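Turkine Brush Sorting Set: Data Card

Version of 19th September
Maintainers: Hongmei Dong, Pascal Teuber

Summary

The set contains 124 demonstrations of a two-handed sorting task, recorded at the Turkine shared workshop with a pair of hand-held grippers. The operator picks up slender brushes from a white tabletop and places them upright in a clear divided organizer.

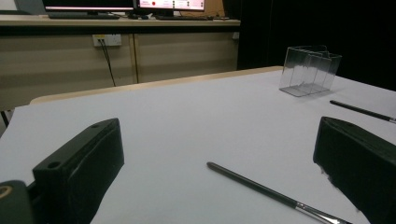

Each demonstration begins with the organizer toward the far right of the table. Brush positions are changed between demonstrations by the operator. Either gripper may be used first, and a brush may be passed from one to the other.

Recording Setup

Every demonstration has one view from each gripper and one from head height. The gripper bodies were assembled by Gervásio Guimarães, who also keeps the list of replacement parts. Finger pads are inspected after every 44 demonstrations, and visible wear is entered in the log but does not lead to exclusion. 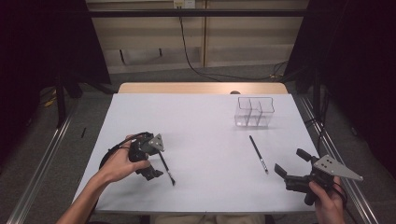

Contents

train: 100 demonstrations
test: 24 demonstrations
log: operator notes, in plain text

Known Limitations

All demonstrations use the same table and organizer. Dark handles are difficult to separate from the gripper fingers in the close views. Dropped brushes are retained and marked in the log.

Contact

Corrections should be sent to Pascal Teuber at the workshop. The next version is planned for December.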